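7 Mar 2026

Sim kitchen set, second pass. Wornham bench, P. Tunstall's login.

Carried on from the note about the Flistis scenes. The plan was 300 episodes in the simulator, wrist view plus the overview, mixed in with the 85 real ones from the Oakley rig. The claim in the project plan is that the simulated episodes will "fill in the gaps" and we can stop driving the real arm by hand before August. I said at the time I would believe it when I saw it, and I have now spent most of a day looking, so this is where I've got to.

Ran the generator overnight with the randomiser on (lamp position, wall tint, object colours, start pose). It finished without an error, which I don't take as a good sign or a bad one. The success flag says nearly everything passed. The success flag only checks that the object ends up inside the target zone at the final step. It doesn't care how it got there, and it doesn't care whether the wrist view ever had the object in it. Pauline says the overview covers that. Maybe. The policy is being fed both, and last time we trained on both it leaned on the wrist view for the last part of the reach, so I'd want to know what that view holds.

Pulled 40 episodes and stepped through the wrist stills by hand. Slow, but I no longer trust the summary sheet.

Things noted, in no order:

– Lamp too low in a lot of them. The arm throws a big shadow on whatever is in front of it and there are stretches where the shadow is the largest thing in view. In a real kitchen you'd get two or three softer ones from different fittings. Ours come from a single lamp and they all have the same look. If the policy learns to steer by the shadow it will do very well in sim and fall over at Oakley.

– Container textures are poor at this size. The labels turn to mush. Fine if we only want "red thing with dark lid", useless if anyone still thinks we'll sort by label later on. I have asked twice who wants that and had no answer.

– Countertop speckle is the same tile everywhere. Asked the Bellville people for more surfaces. They sent more wall paints.

– Start poses: the randomiser is supposed to spread them over the whole worktop. Plotted them and they bunch up at one end. Probably the joint limits are being clipped and the clipped ones kept. Need to read the sampler, which I don't want to do.

– Timestamps between the two views slip by 2 steps in the longer episodes. Small, but it was small last year too, and we lost a fortnight to it.

Kept one still here as a marker for the shadow problem. Would like it in front of us next time someone says the lighting is fine.

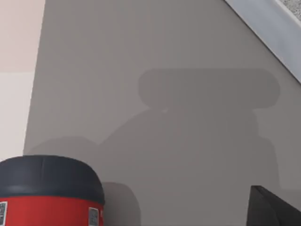

Sim still, grey panel under the counter edge. Arm shadow across the middle, red container bottom left.

Tried the obvious thing and added a second lamp on the opposite side. Shadows lighter, but now there are pairs of them and the render time went up enough for Pauline to complain. Left it on for a small batch so we can compare. Also tried switching shadows off altogether. Looks dreadful, like cardboard. I would still train one on it, just to see how much the policy has been using them.

My view, for what it's worth: sim episodes are cheap to make and dear to check, and we have only been costing the first half. I'd take another afternoon of hand-driven ones over this whole batch as it stands. Pauline disagrees and thinks the number will carry it. We have agreed to train on the real set alone, then real plus sim, same seed, and run both on the Oakley rig with the lights as they are.

To do
– read the sampler (me)
– fix the step slip before anything is merged
– success check to include object in wrist view at the grasp – Pauline to write
– shadowless batch, small
– chase Bellville again about surfaces

Batch is on the shared drive, marked HOLD. Please don't train on it yet.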